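To: members list
Subject: Re: Open day at the Mondier workshop, December

Dear members,

Further to the enquiry quoted at the foot of this message, the Skolteo secretariat is able to confirm the arrangements for the open day at Mondier. Doors open at 10 am, and the first demonstration starts half an hour later. The Prustirar group will show how a pair of hand-held grippers is used to record handling tasks with clothing and small accessories. 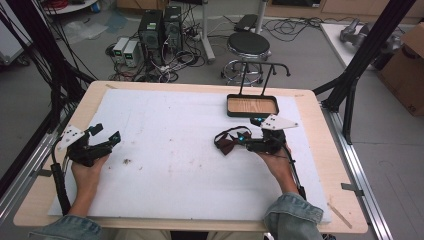 A bow tie held in the right-hand gripper at the work table.

Visitors will be received in 2 parties. Each party will spend forty minutes at the table and will then move to the Ma room for questions. Members who wish to try the grippers themselves should say so when they reply, as places at the table are limited. Long sleeves should be fastened at the wrist. Bags and coats are to be left at reception.

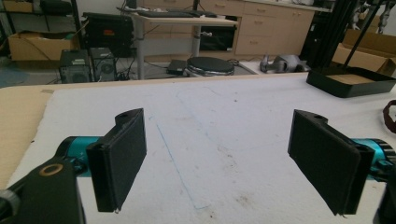
The fee for the day is unchanged, and students attend free of charge. The travel fund stands at 2000 euros for this event. Claims must reach the secretariat before the end of the month, with receipts attached.

Photography is permitted during the demonstration. Members are asked not to use flash and not to step over the cables on the floor. The workshop is on the ground floor and has level access from the car park.
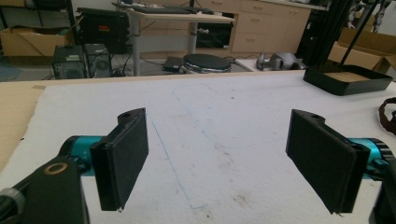

A short written account of the visit will be sent to this list in the new year. Members unable to attend may put questions to the Prustirar group in advance through the secretariat, and the replies will be included in the account.

Yours faithfully,
The Secretariat
Skolteo

On behalf of a member institution, it was written:
> We should be grateful to know whether the open day at
> Mondier is still to take place, and whether visitors may
> handle the equipment. We would also ask if travel costs
> can be met from the fund, as in previous years.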